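I bought the small Nestden bin for my desk because Negin Soltani wouldn't quit raving about hers, and after 4 weeks (okay, I peeked inside way too often) I like it a lot!

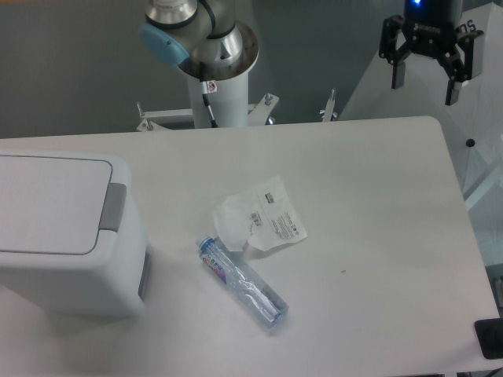

Size was my big worry. I drink a ton of water and snack all day, so my trash is mostly stuff like the bottle and crumpled package next to it, and I flatten both before they go in. The gray latch on the lid is my favorite part – one thumb and done.

The white does show coffee drips, so keep a cloth handy.

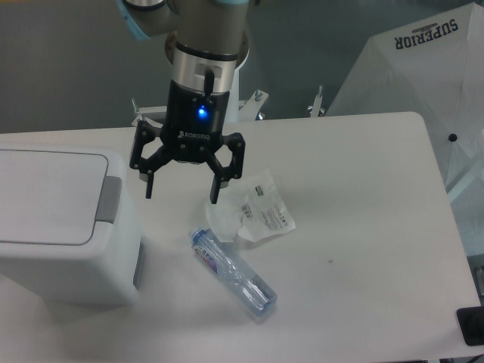 Nestden bin, left, with a bottle and wrapper

Would I pay $11 again? Yep, and I'd get one for the car too. 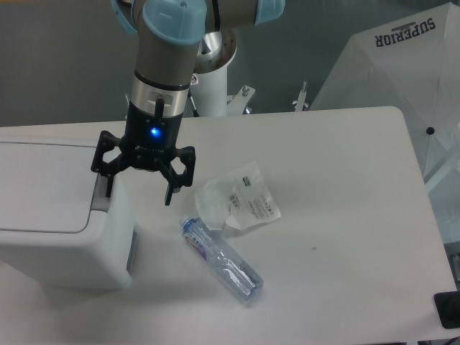

Rounded corners, flat lid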